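Werkstattbuch, 2021-05-29

Seekarten-AG, Auswertung der Begegnungsmeldungen. Weiter mit der Frage, ob die Abstandsangaben in den Presseberichten über Marinebegegnungen in engen Gewässern überhaupt etwas taugen. Mein Verdacht vom Januar bleibt: sie taugen wenig.

Stand der Sammlung: 551 Meldungen, aus Zeitungen, Pressestellen und zwei Foren. Yoshinori hat die Dubletten herausgeworfen, soweit man sie als Dubletten erkennt. Das ist schon das erste Problem. Wenn eine Agentur schreibt, ein Schnellboot sei auf 80 Meter herangekommen, und drei Blätter daraus »gefährlich nahe« machen, sind das für unsere Tabelle vier Quellen, obwohl es eine ist. Bei den älteren Meldungen habe ich deshalb wenig Vertrauen in die Häufigkeiten.

Zweites Problem, die Einheiten. Yard, Meter, Seemeile, Kabellänge, bunt gemischt und hin und her übersetzt. Beim Fall Skandmont (unser Deckname für die Durchfahrt, steht in der Fallliste) liest man einmal 1255 Yard, dann Meter mit derselben Zahl. Jemand hat die Einheit getauscht und nicht umgerechnet. Aurelio meint, solche Fehler mittelten sich über die ganze Sammlung heraus. Glaube ich nicht. Wer abschreibt, rundet in die Richtung, die die bessere Überschrift gibt. Müsste man prüfen, bevor man es behauptet, gilt auch für mich.

Das Lageplot zum Fall Ibarra noch einmal nachgezeichnet. Kurs und Fahrt des größeren Schiffs sind brauchbar, die der Boote geraten. Mit den angegebenen Zeiten müssten sie zwischendurch stehen geblieben sein. Kann sein, steht aber nirgends.

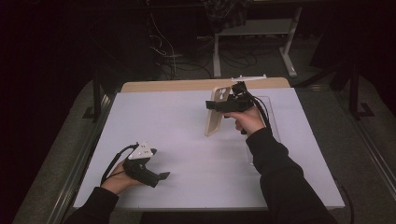

Mit dem Programm Veltetti habe ich die kleinste Annäherung gerechnet, zweimal, einmal mit Strömung und einmal ohne. Der Unterschied ist größer als der ganze Streit in den Leserbriefen. Das Programm gibt trotzdem zwei Nachkommastellen aus, was Besucher regelmäßig beeindruckt. Ich trage ab jetzt nur noch ganze Zehner ein. Wer die Rohwerte will, findet sie im Ordner Surnstead, Unterordner »ungeprüft«. Der Name ist ernst gemeint.

Zur Wortwahl: »gefährlich«, »unprofessionell«, »provokativ« stehen in den Mitteilungen fast immer ohne Maßstab. Es gibt die Kollisionsverhütungsregeln, an denen könnte man das Verhalten messen, Regel für Regel. In unserer Sammlung macht das kaum ein Bericht. Umgekehrt wird das Wort »Routine« genauso freigiebig verteilt. Aurelio möchte beides als Skala kodieren, von eins bis fünf. Ich habe widersprochen. Damit messen wir den Tonfall der Pressestelle und schreiben nachher »Eskalation« an die Achse. Vorläufiger Kompromiss: Spalte heißt »Tonfall«, und sie kommt in keine Grafik, auf der auch Entfernungen stehen.

Yoshinori hat außerdem gefragt, ob wir Funkmitschnitte aufnehmen. Von mir aus, wenn die Uhrzeit dabei ist. Ohne Uhrzeit lässt sich ein Mitschnitt an jede Begegnung hängen, die einem gerade passt. Bisher haben 2 eine, und bei einem davon fehlt die Zeitzone.

Offen:
Ibarra mit halber Strömung rechnen.
Skandmont, Ursprungsmeldung suchen, die erste mit Yard.
Aurelio schickt die Liste der übernommenen Agenturtexte.
Klären, wer die Fallnummern vergibt. Die 17 gibt es doppelt.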